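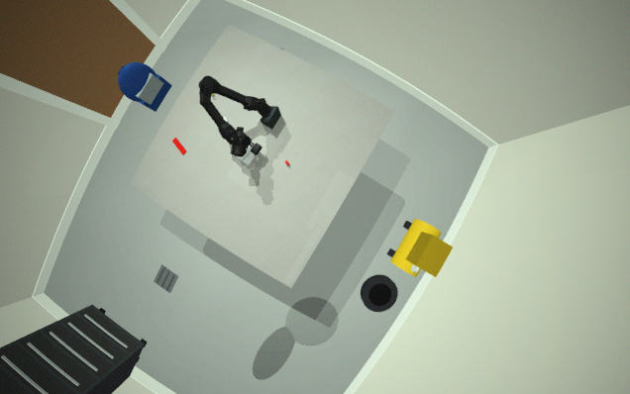
Cahier d'atelier, 7 septembre 2024

Reprise de la cuve d'indigo après la coupure de l'été. Je l'avais laissée couverte, avec un mot collé dessus : « ne pas remuer ». Quelqu'un a remué. Je ne cherche pas le coupable, je note seulement que le mot était écrit en rouge et que la cuillère a changé de crochet.

État à l'ouverture : liquide vert-brun sous une pellicule cuivrée, odeur franche, pas encore celle qui fait monter les voisins. pH trop bas. J'ai ajouté de la chaux éteinte par petites pincées, en attendant un quart d'heure entre chacune, c'est-à-dire que j'ai attendu deux fois puis que j'ai versé le reste. Fructose ensuite, dissous dans l'eau chaude. La fleur est revenue en début d'après-midi, un peu maigre, mais bleue et pas grise. On prend.

Essais du jour, sur les chutes de lin Nevent. Le lot est décati, en théorie. En pratique il boit comme un imperméable. J'ai refait un débouillissage avec carbonate de soude, une heure à petits bouillons, et l'eau est sortie couleur thé. Pour du lin vendu « prêt à teindre », c'est généreux. Penser à le leur écrire, en termes polis. Penser à faire relire les termes.

Échantillon A : lin Nevent brut de carton, trois bains courts. Bleu pâle, marbré, avec une tache en forme de botte près de la lisière. Refusé.

Échantillon B : même lin, débouilli, trois bains courts. Bleu moyen, régulier. Le bord est plus foncé parce que j'ai tenu la pièce toujours par le même côté, comme le débutant que je suis de nouveau chaque mois de septembre.

Échantillon C : débouilli, six bains, oxydation longue entre les bains. Très beau. Il déteint sur tout : l'évier, la poignée, le présent cahier (voir la page précédente, le pouce est de moi). Rinçage au vinaigre à refaire demain, puis savon neutre, puis on verra s'il reste du bleu dans le tissu ou seulement dans la plomberie.

Échantillon D : coton Medeiros, le sergé épais, pour comparer. Deux bains seulement et déjà plus foncé que B. Vexant, vu que c'est le moins cher des deux. L'envers est moucheté, à regarder à la lumière du jour et pas sous le néon, qui rend tout sublime et ment comme il respire.

Température : j'ai chauffé au bain-marie, la plaque faisant n'importe quoi au-dessus du deuxième cran. Le thermomètre à sonde donnait 366 au démarrage. Je ne pense pas que nous fondions du plomb. Pile changée, il est redescendu à des valeurs compatibles avec la vie en atelier. Ne pas jeter l'ancien cahier de mesures du printemps pour autant, mais le lire avec indulgence.

Commande Pullbridge : ils veulent 16 panneaux pour novembre, tous du même bleu. J'ai relu la phrase plusieurs fois. « Tous du même bleu », avec une cuve naturelle, c'est demander à un fromage de ne pas bouger. Proposition à leur faire : trois tons assumés, répartis sur l'ensemble, et on appelle ça une gamme. Prévoir quelque 14 mètres de lin en plus pour les ratés, et ne pas les faire figurer sous ce nom-là dans le devis.

Recette à conserver pour la suite, rapportée au poids de tissu sec : pour 100 g, toujours mouiller à fond avant d'entrer en cuve, essorer, entrer sans éclabousser, sortir au ras du liquide. Les éclaboussures ramènent de l'air et la cuve boude jusqu'au lendemain. À l'intention des collègues : secouer le tissu au-dessus de la cuve « pour ne rien perdre » compte comme une éclaboussure.

Reste à faire :
– Filtrer le fond, il y a un dépôt qui colle aux ourlets.
– Recommander de la chaux chez Cindport, et vérifier cette fois que c'est de la chaux. Le plâtre de juin est toujours sous l'escalier si quelqu'un a un mur à reprendre.
– Gants longs. Les courts se remplissent.
– Étiqueter A, B, C, D avant que ça sèche. B et D sont déjà échangés sur le fil, je crois. Le sergé se reconnaît au toucher, pour les deux autres je me fie à la botte.

Cuve refermée le soir, couvercle lesté d'une brique. Nouveau mot, plus gros.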